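### 2. How people talk about their kitchens

I should say early on that I never set out to study kitchens. My interest was in the words families use for rooms, and I had a tidy plan for hallways and spare bedrooms. Then I did my first visits in Brevley and everyone wanted to sit me down by the kettle, so kitchens it was!

In the end I talked to 137 people, most of them in Brevley and the rest in Pilov, where Bohumila Sýkora kindly did the interviews I couldn't (my Czech stops at ordering soup). We asked each person to tell us where things happen at home – where the post gets opened, where rows start, where homework gets done – and wrote down whichever word they used for the spot. 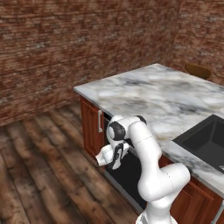

The word "island" gave us far more trouble than I'd expected. Younger speakers used it freely, even for a small table on wheels, while older ones said "the worktop", "the middle bit" or, in 7 interviews, "the bar". Sýkora thinks the last one comes from television, and I'm half persuaded. Eero Saarela, who read an early draft, pointed out that his own family in Kallio simply said "the table" for everything flat, and I've since gone back and marked those cases separately.

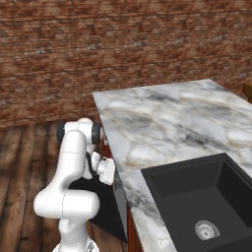
Age wasn't the whole story, though. People who had moved house within the past five years were much quicker to borrow an estate agent's wording, and a fair few laughed when they heard themselves doing it. I've kept the laughs in the transcripts.

*Figure 2. A kitchen with a marble-topped counter. Speakers' words for such counters are discussed in this section.*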